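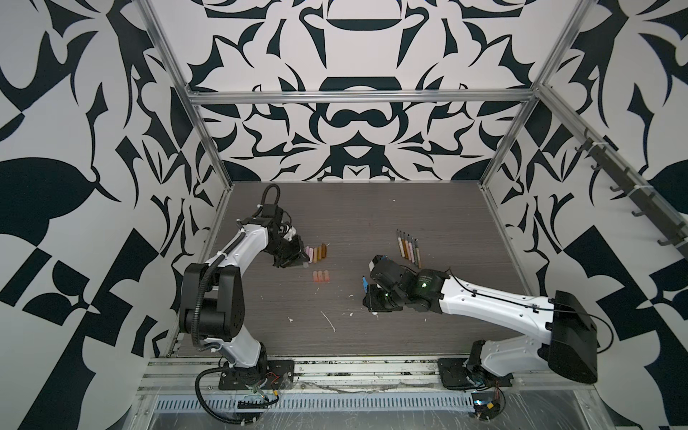

Ah-rin Pyo wanted to know, before I'd even sat down, whether selling Hever meant we were in trouble. Fair question! She has put it to me three times since, in three slightly different ways, and so have a lot of our customers, so I'm going to answer it in the open.

**Gekow to sell Hever network to Zurkine**

May 15, 2025

We've agreed to sell Hever, our regional fibre network, to Zurkine. We signed last night (far too late, with cold noodles) and I'm really pleased with where we ended up. Zurkine will pay 114 million pounds in cash, most of it when the deal closes and the rest a year later. We expect to close in December, once the regulator has had its say.

So, are we in trouble? No. We do have debt, and I've never been shy about it. Most of the money from Zurkine goes straight to paying it down, and once that's done we'll owe less than we have at any point in the past 10 years. What's left over goes into Oh, our mobile brand, which has been growing quickly on a budget I'd be embarrassed to print here.

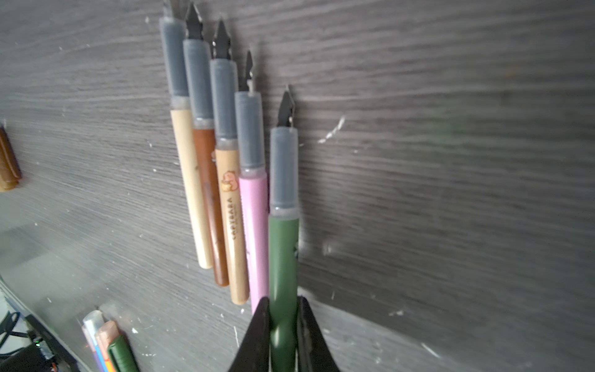
Oh rents its masts and always has, and I'd like the rest of Gekow to work in much the same way. Digging up roads is slow and costly, and Zurkine is better at it than we are. They've got the crews and the diggers, and they've got the patience too. We'll go on selling broadband over the Hever lines under a contract that runs for 17 years, so if you're a customer your bill will come from us, at the same price, and you won't have to do a thing. Same phone number for help as well.

Now for the people side, which I've thought about more than the price. Over 60 of our colleagues work on Hever and all of them have been offered a move to Zurkine on their present terms, pensions included. Gun-woo Ham is going with them to run the network, and I tried quite hard to talk him out of it. He told me he'd spent half his working life on those cables and wasn't about to hand them to a stranger. I gave up after that.

A few things are still open. We haven't settled who keeps the depot lease, and the two billing systems need pulling apart, a job I'm told will be horrid. The sale also needs a yes from our shareholders. I'll be writing to them separately, with the full terms and the date of the meeting.

If you're a reporter and want to talk any of this over, ring the Gekow press desk and ask for me. I'm in the office all week and I do pick up. Questions about the network plans after closing should go to Zurkine, who'll be putting out a statement of their own.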